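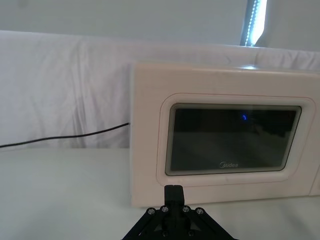 *The microwave at bench two, from the wrist camera.*

Albane Hoarau had been looking at the same log for most of the afternoon. The planner gave up at step 37 every time. It found the microwave, placed the gripper in front of the door, closed the fingers, and then reported that it had no valid path to the handle.

"There isn't a handle," said Ebuka. He was eating an orange over the sink so he wouldn't get juice on the keyboards.

"I know that. The planner doesn't."

She scrolled up. Somebody had written the door routine back in July, when Vasseur was still paying for the work, and it assumed a bar that the fingers could close around. The file had Yannick Courtois's initials at the top. Yannick had moved to Wikmont since then and answered messages when he felt like it.

"Is it finding the window all right?" Ebuka asked.

"The window's fine. It's the big dark shape, it can't miss it. But there's a bright spot on the top edge of the casing and the depth goes bad right there. So it thinks the top edge is 18 millimeters closer than it is."

"Then mask it."

"I did mask it. Now it thinks there's a hole."

He came over, wiping his hands on his jeans, and read over her shoulder. The casing was a plain thing, cream and a little pink, and the cable came out on the left side and ran down across the cloth. She had spent a whole morning on that cable. Darka, the planner, had treated it as a wall until she wrote a rule for thin objects.

"What if you don't go for the door?" Ebuka said. "Look for the seam. Start at the window, go right until you hit it, and work out the panel from there."

"The seam's at the edge of the view."

"So back up first."

She thought about it. The retreat was already in there, a short move used for clearing errors. She copied it into the top of the routine and set the search to start after it. Then she deleted the handle function - all of it, Yannick's comments too - and felt slightly bad.

"Monique will ask why the tests are red," Ebuka said.

"Monique can ask."

She saved the file and set the speed limit to a quarter. Ebuka went and stood by the stop button without being told. Out in the corridor someone was pushing a cart with a bad wheel.

"Ready?" he said.

"Go ahead and clear it."

The count started over on her screen. Step one, step two. She pulled her chair in and watched the numbers climb toward 37.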